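Fixing surface strain points to concrete beams

Applies to: short-gauge mechanical readings on reinforced concrete and strengthened beams, indoor tests
Gauge length: 50 mm
Adhesive: Zarnent two-part, rapid grade

Surface strain points are small drilled discs bonded to the concrete in pairs. A demountable mechanical gauge is seated in the holes and read before, during and after loading. The method is slow compared with foil gauges but the points cost very little, survive cracking, and can be read months later by a different operator. These notes cover layout, surface preparation, bonding and the first set of readings. Calibration of the instrument is covered separately in the Dunmore lab procedures.

Before you start

The concrete should be at least seven days old and surface dry. Points can be bonded to damp concrete with some adhesives but the failure rate is high and the failures tend to show up halfway through a test. If the beam has been under wet hessian, leave it uncovered overnight in the lab.

Check that the face to be instrumented is a formed face. Trowelled faces can be used if there is no alternative, with more grinding. Note any blowholes larger than a point and move the gauge line if one falls under a disc.

You will need the setting-out bar supplied with the gauge, the invar reference bar, discs, adhesive, a fine carborundum block, acetone, lint-free wipes, a pencil, a steel rule, a square and a small screwdriver for the lock screw on the gauge's fixed foot.

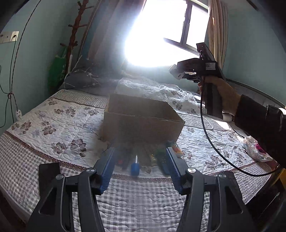 Blue-handled screwdriver with other small items.

Setting out

Mark the centreline of the span on both side faces with the square. Work outward from it. Gauge lines for a curvature profile are normally placed at four depths: near the compression face, at mid-depth, at the level of the tension steel, and as close as practical to the tension face. Keep the top and bottom lines far enough in from the arris that the disc sits entirely on flat concrete.

If the beam carries near-surface or externally bonded reinforcement, do not place a disc across the groove line or the edge of a laminate. The filler and the concrete strain differently and a disc that bridges both will rotate. Shift the line and record the new depth to the nearest millimetre. The measured depth is what goes into the plane-section fit, so a shifted line does no harm provided it is written down.

Label each pair directly on the concrete in pencil. Marker ink bleeds under acetone. The labelling scheme is beam number, face, line, then bay, so 251-N-3-2 is beam 251, north face, third line down, second bay. Use the same string in the reading sheet and in the Mimik logging template – the template sorts on it.

Surface preparation

Grind each disc location with the carborundum block until the laitance is gone and fine aggregate just begins to show. Small circular strokes over an area twice the disc diameter are enough. Do not hollow the surface. Brush off the dust, then wipe once with acetone on a clean wipe, in one direction, and discard the wipe. Repeat until the wipe comes away with no grey on it.

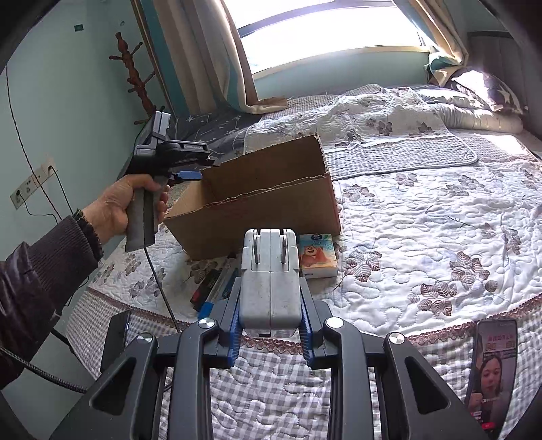

Practise bonding on scrap before working on a specimen. Offcuts of the same mix are ideal, a broken half of a flexural prism is good, and almost any rigid block will do for learning how much adhesive to use. Choose a plain face. On a two-piece block with slots cut into its top, like the grey-white one held between the blue pads, keep both discs on the same piece; a pair that spans a joint will measure joint movement along with everything else. The same rule carries over to segmental specimens, where pairs across a joint are legitimate but must be labelled as such and left out of the curvature fit.

Wipe the underside of each disc with acetone and set it face up on a clean sheet. From this point handle discs with tweezers only.

Mixing and bonding

Mix small quantities. The rapid grade has a working life of four minutes at 20 °C and noticeably less in a warm lab. Dispense equal lengths of resin and hardener, and mix with a flat spatula until no streaks remain. Do not thin the mix, and do not decant hardener into unlabelled containers.

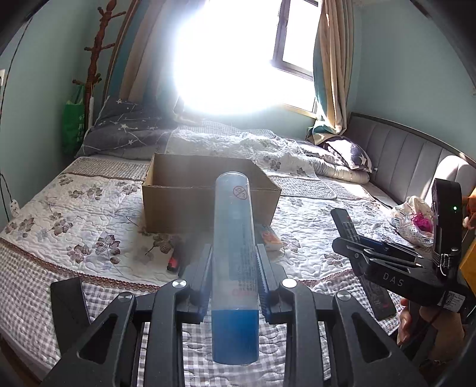

Clear plastic cylinder, deep blue at the bottom.

1. Put a rice-grain quantity of adhesive on the underside of the first disc and press it onto its mark. A thin, continuous fillet should appear at the rim. If there is no fillet, lift the disc, clean it and start again.

2. Place the second disc at its mark with the same quantity of adhesive.

3. Seat the pins of the setting-out bar in both holes and press squarely for ten seconds. Hold the bar parallel to the concrete. A tilted bar sets the holes at the wrong spacing, and the error can use up most of the travel of the gauge.

4. Withdraw the bar straight out. Check that neither hole contains adhesive. Clear it now with a dry pin if so, as cured adhesive can only be drilled out and the hole is never true afterwards.

5. Leave the pair undisturbed for one hour before moving to the next face, and overnight before reading.

On vertical faces the discs may creep down while the adhesive is soft. A short strip of low-tack tape across the lower half of the disc prevents this.

Checking the bond

After curing, push each disc sideways with the end of a wooden stick. Any disc that moves or clicks is removed, the spot is reground and a new disc is fitted. Do not reuse discs from failed pairs on the same beam, as the hole rim is usually burred by removal.

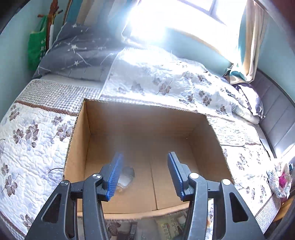 Put the gauge in both holes and confirm that the dial rests near mid-travel. Pairs outside the middle third should be replaced unless the expected strain is small and its sign is known. Swap the gauge end for end once only, at this stage, and then mark the orientation with an arrow on the concrete. Every later reading is taken the same way round.

Zero readings

Leave the gauge, reference bar and beam in the same room for two hours. Read the reference bar first, then every pair in label order, then the reference bar again. Take three sets. If the two bar readings in a set differ by more than one division, discard the set.

Record the air temperature with each set. For tests at elevated service temperature, take a further zero after the beam has stabilised in the chamber and before any load is applied. The difference between the two zeros is the free thermal strain, and it must be subtracted before comparing with the companion beams held at room temperature.

Common faults

Readings drift in one direction on a single pair: loose disc, or adhesive under-mixed.

Readings scatter on all pairs: operator pressure is inconsistent, or the lock screw on the fixed foot has backed off.

Step change between sets: check the reference bar first, then the gauge orientation.

Spare discs and setting-out bars are kept with the Flostbridge frame accessories.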